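Speaker notes – "Two Arms and a Bunch of Flowers"
Wednesday evening, Bassey shared workshop, main room
Speaker: Wondimu Alemayehu
Length: 26 minutes, then questions

Slide 1. Title
Say good evening. Say thank you to Baltasar Gallardo, who built the table with me and who will correct me from the second row.
Speak slowly. Last time I went too fast and finished before the coffee was ready.

Slide 2. Why I wanted two arms
I started with one arm at home, on the kitchen table. One arm can pick up a thing and put it down. But when the thing is soft, or long, or has leaves, one arm pushes it away as often as it takes it. With my own hands I hold the vase with the left and bring the stem with the right. I wanted to try the same.
Ask the room: who here has built an arm already? Wait for hands. Do not skip this.

Slide 3. What we called it
The project is called Lallero. It means nothing, Baltasar sings it when he is tightening screws.

Slide 4. The table
The first frame was too weak. When one arm moved fast, the other arm moved also a little, and the gripper missed the stem. We made the second frame from thicker boards and put metal brackets in the corners.
Point to make: spend your first weekend on the table. I spent mine on software, and I had to do most of it again, because all positions changed when the frame changed.
The arms stand on opposite sides and face each other. We tried both on the same side first. They look nice like this, but the elbows meet.
The black mat is there for contrast. On bare wood the pale stems were hard to see for the camera.

Slide 5. Power and cables
Each arm has its own supply. In the beginning we shared one, and when both arms lifted together the voltage dropped and one of them went to sleep in the air. Tell the story of the broken mug here, but short.
Cables: leave enough length for the worst position of the arm. Move the arm by hand to every corner before you fix the last cable tie. I cut many ties before I learned this.

Slide 6. The control program
I wrote it on top of Novura, which Baltasar knew from an older build. Only show the one diagram. If somebody wants code, say after the talk.
Important sentence, read it as it is written: "Each arm must know where the other arm is, also when the other arm does nothing."
We keep a safe distance between the two grippers in the program. When they come closer than this, both arms slow down. For handing over a stem we must allow a smaller distance, and this is the difficult part of the whole project.

Slide 7. Teaching the movements
We guide the arms with two small joysticks and record. One person drives, the other one resets the table. Change places often, the driver gets tired in the eyes.
By November we had 3,000 recordings. Many are bad. I kept the bad ones in a separate folder called Eleditz, and later they were useful for testing.

Slide 8. Why flowers
People always ask this. Before flowers we used wooden blocks, and blocks are too kind. A flower has a heavy end and a light end. The leaves catch on the gripper. Artificial ones can be used again the next day, and the glass vases make it harder still, because the camera looks through them.

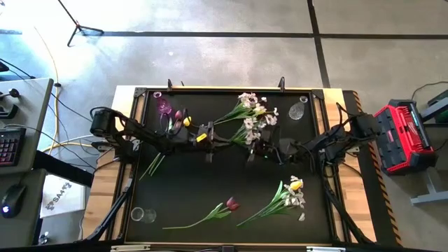
The order of work matters more than I expected. If the arm takes a stem that lies under another stem, both come up, and then one falls in a place which we did not plan. Now the program looks first for a flower that lies alone, and leaves the crossed ones for the end.
For the grip, take the stem a little below the bloom. Too high and the petals come off – we glue many petals. Too low and the bloom swings and hits the vase.
Glass should not stand near the edge of the reach. The arm is less exact when it is stretched out.

Slide 9. What does not work yet
Be open here, people like it. The handover fails too often with thin stems. A vase that rolls is still a problem for us. And the arms are slow, my aunt would finish the bouquet and go home.

Slide 10. If you want to build one
Start with one arm, but make the table for two. Put the stop button where your hand already is. Write down every change, with the time, also the small ones.
The parts list is on the door of room 6. Take a copy, please leave the original.

Questions
If they ask about the cost, give this one to Baltasar, he kept the receipts.
If they ask to try the joysticks: yes, one person at a time, long hair tied back, and I stay beside the stop button.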